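Gripper comparison, two-arm cell – pre-run checklist
Site: Clallurwood
Units: Duvska two-finger, Zadis two-finger
Revision: October

1. Base bolts torqued, both arms. OK.
2. Connectors at the foot fully seated and locked. OK. Give each one a light pull by hand.
3. Cable strap on the column snug, cable not pinched. OK. Replace the strap at the next service.
4. Emergency stop tested from both sides of the table. OK. The button on the window side is stiff – order a spare.
5. Speed limit set to 40 percent for first runs. OK.
6. Payload set in the controller at 500 g. Corrected. It still had the value from the Krajčí gripper.
7. Gripper opens and closes 100 times with no load. Duvska OK. Zadis stopped once with fault 3508, cleared on restart. Repeat before Thursday.

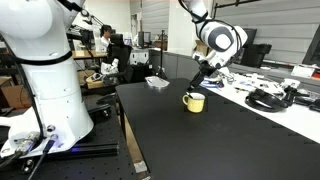 Item 8, mug approach. Gripper above the handle side of the yellow mug.

8. Approach to test object clear of the rim and handle. OK at low speed. Do not raise the speed until item 7 is closed.
9. Cables on the upper arm have slack through the full wrist turn. Needs work. The loop is too long for the Zadis, which sits lower on the flange.
10. Side bench kept out of the arm's reach. Open. Loose cables near the gripper side need to be coiled and moved back.

Result: Duvska cleared for grasp runs. Zadis on hold for items 7 and 9. Item 10 applies to both.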